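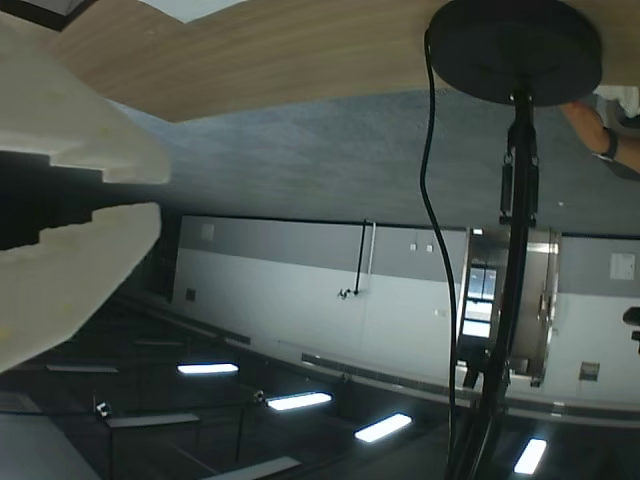

Speaker notes: moving a parts catalog to new part numbers
Arwel James, Humphreys stores group

Slide 1. Scope
Introduce the two sites, Ultivby and Prarnevby. Each kept its own catalog until September. The talk covers numbering only. Pricing and reordering are in the handout.

Slide 2. The old numbers
Ultivby used a supplier prefix followed by a running count. Prarnevby used the shelf address as the part number, so moving a bin meant renaming the part. Read out one bad case: the same M4 washer held under 13 numbers. Pause for questions.

Slide 3. What a number should carry
Our answer is very little. The new number is four digits and a check digit. Material, size and supplier go in separate fields where they can be corrected. Somebody will ask about meaningful codes — the reply is that meanings change and printed labels stay on the box.
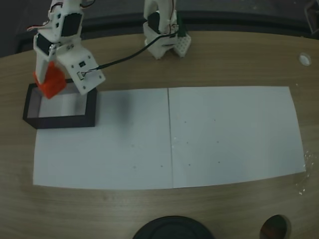
Slide 4. Matching the records
More than 1,000 records went in. Exact matches on maker's part number were merged by script. The remaining 408 were checked by hand at the shelf, with the drawer open and calipers available. Do not read the table aloud. Point to the column for unit of issue, where most of the errors were (singles recorded as packs, packs recorded as boxes).

Slide 5. Bins and labels
One bin, one number. Mixed bins were split before labeling. Labels go on the front face and are printed in black on white at the largest size that fits. The Jammont label stock curled on curved bins, and we went back to card inserts there.
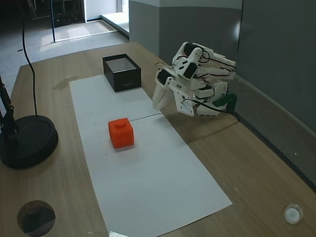

Orange-red block on white paper, open black box behind.

Slide 6. Cutover
Old numbers remain searchable but cannot be issued. Returns under an old number are relabeled at the counter. Mention the open problem — kits that contain other kits still need a manual count.

Slide 7. Questions
Keep the Slide 4 table on screen. Handouts are by the door.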